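Every March the advice comes round again: fold everything into thirds, stand it upright, feel calmer by Friday. Anjana Patwary swears by it. I have tried it for two years and remain unconvinced.
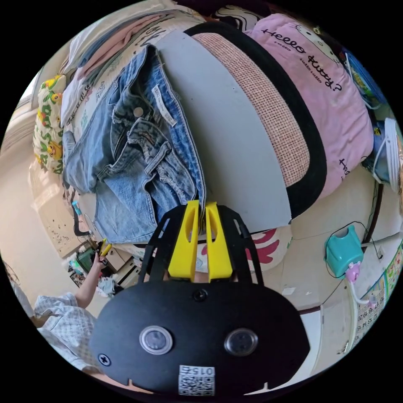

Jeans are where the theory falls down for me. Denim is thick, and a zip and a metal button won't lie flat because a book says they should. Folded across a round grey cushion, a light blue pair with frayed distressing at the pockets looks perfectly all right. Would 75 minutes of careful folding improve it? I doubt it. Mine go over a chair, and I can find them in the morning.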